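Housekeeping Standards in Shared Accommodation: An Interview with the Training Coordinator at Ernar

Published February 2, 2019

Ernar provides linen care and bed-making instruction to residences and small guesthouses. The training coordinator met with us at the Kwok site to discuss how the course is organized and what participants are expected to learn.

The program was introduced in August and consists of 4 modules. According to the coordinator, the first is devoted entirely to cloth on a flat surface. "We begin with the sheet and one garment," the coordinator said. "People are eager to move on to the full bed, and we ask them to wait. A dark T-shirt on a pale sheet shows every fold, so it is a fair way to learn where the seams are and which edge to take hold of first."
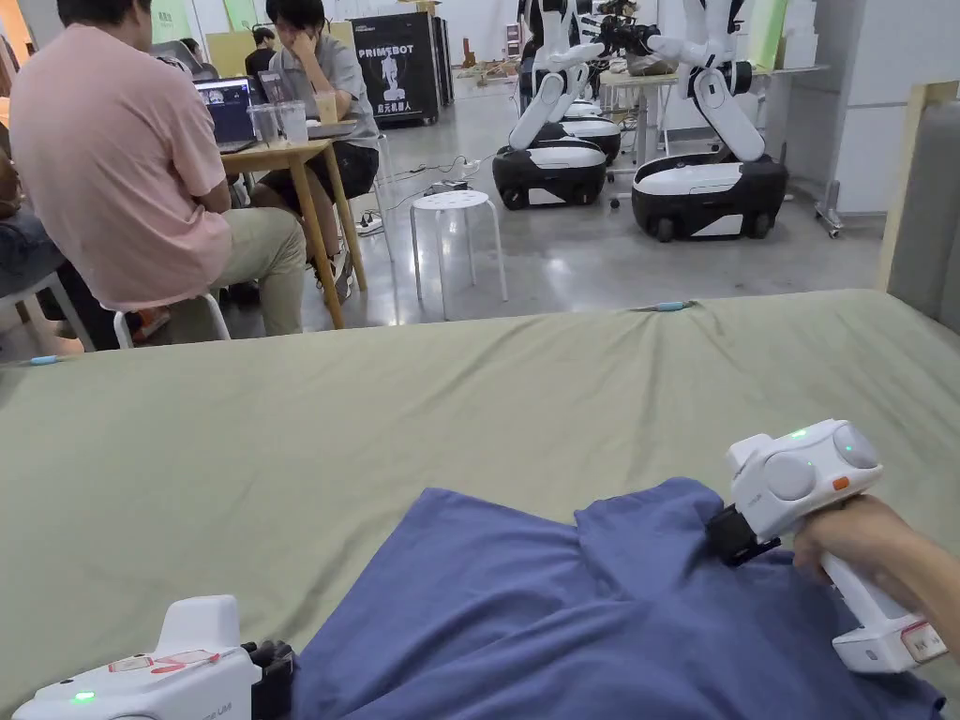

The coordinator explained that participants are taught to find the shoulders of a garment before attempting to straighten it. "If you pull at the middle, you move the creases from one place to another. Take an edge, lift it clear of the sheet, and lay it down again." The same method is applied to pillowcases and hand towels later in the module.

Asked about the choice of an open workroom, the coordinator replied that a quiet room had been considered. "Our participants will work in buildings where other people are at their desks or having a drink. They should be used to it." Enrollment for the current course stands at 52, and Drilon supplies the linens.

The second module covers pillows and cushions. The coordinator considers this the most neglected part of the work. "A cushion should be handled at the sides. We ask that the care tag be located first and turned to the back when the cushion is set in place. A sheet that has wrinkled in the meantime is smoothed last, from the center toward the edges."
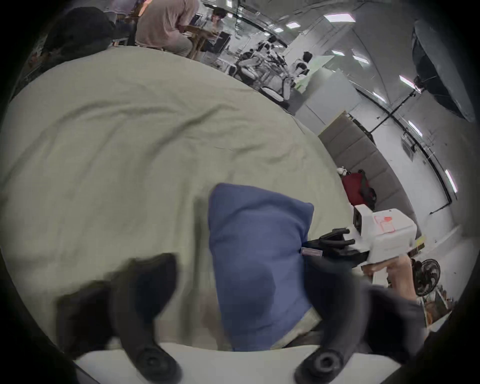 Assessment and Further Study

Participants are assessed on a complete bed, including the folding of any clothing left on it. The written guide, issued under the title Trukine, is provided at enrollment. "It is a short guide," the coordinator said, "and we expect it to be read before the first session." Inquiries concerning the next course may be directed to the Ernar training office.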